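Teaching by demonstration

Teaching by demonstration (also showing, lead-through or, in older shop manuals, walk-teaching) is a family of methods for getting a robot to do a job by doing the job with it. A person moves the arm, directly or from a distance, and the machine records what its joints, gripper and cameras were up to at the time. The recordings are then played back, averaged or used to train a control program. The method is popular with people who can't write code, and with a good many who can and would prefer not to.

Contents
1 Hand guiding
2 Remote control
3 Recording
4 The Beltalside trials
5 Common faults
6 See also

Hand guiding

In hand guiding, the motors are set to hold up the arm's own weight and little else. The teacher takes hold near the wrist and pushes. A well-tuned arm feels like a heavy door on good hinges; a badly tuned one feels like a door with someone leaning on the other side. The approach suits jobs with contact in them, such as seating a plug or wiping a bench, as the teacher can feel the part through the arm.

Its main drawback is the teacher, whose sleeves, elbows and forehead tend to turn up in the recordings. A program trained on enough of these may come to regard a forearm as part of the workpiece. Some shops have the teacher stand behind the arm and reach around it, a posture that can be kept up for a few minutes by the young.

Remote control

Remote control keeps the teacher out of the way. The usual arrangement is a leader and a follower: a small, light copy of the arm is moved by hand and the full-sized one does the same a moment later. Joysticks, gloves and handheld trackers are also used. Joysticks are the cheapest and produce the recordings one would expect, in which the arm goes left, then up, then left again, like a crab on a staircase.

Most systems give the teacher little or no sense of touch. Grip has to be judged by eye, often through a camera at the wrist, where the fingers themselves take up much of the view and the lighting is whatever the room provides.

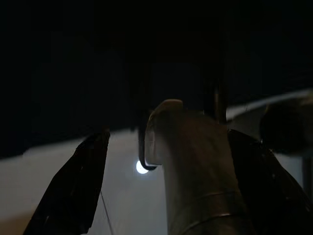 Wrist view in low light, with a pale, pipe-like object between the gripper fingers.

Teachers who work from such a view learn to go by highlights and edges. They also learn to approach slowly, a habit the robot picks up along with everything else.

Recording

A single run of the task from start to finish is called a demonstration, or a demo. Each one holds the joint positions, the gripper opening and the camera footage, all stamped with the time. Agreement between the clocks matters more than newcomers expect. If the footage lags the joints by even a little, the robot learns to close its fingers on the place where something used to be.

How many demos are needed depends on the task and on who is selling the software. Simple playback needs one. Trained programs need more, and the figure rises with every change in lighting, parts or furniture.

The Beltalside trials

A frequently cited small study was run at the Beltalside works of Follau, a maker of plumbing parts, under Dagmar Havlíček. Staff from the packing floor were asked to teach an arm to pick up a fitting and set it upright on a peg. The plan called for 2,000 demos. By May the team had 3,881, partly through enthusiasm and partly because the first 300 had been recorded with the gripper channel unplugged and no one liked to delete them.

Havlíček's report compared hand guiding with a leader arm built by Kratochvíl. The leader arm gave smoother paths. Hand guiding gave better placements, and sore shoulders. Her most quoted finding concerns style: the trained arm paused just before each pick, a hesitation traced to one prolific teacher who liked to have a look first. The pause was kept in the final version, where visitors took it for a safety feature.

A later attempt to repeat the work with the Gidik handheld controller used another 300 demos and reached much the same result — pause excepted.

Common faults

Drift. The teacher gets quicker and sloppier over the session, and the robot learns a blend of both.

Rescue bias. Teachers discard runs that go wrong, so the robot never sees a recovery. When it misses, it carries on with great confidence and nothing in its hand.

Private cues. The teacher acts on something the robot has no means of sensing, such as a click, a smell or a colleague saying "left a bit".

See also
Leader arm
Playback programming
Wrist camera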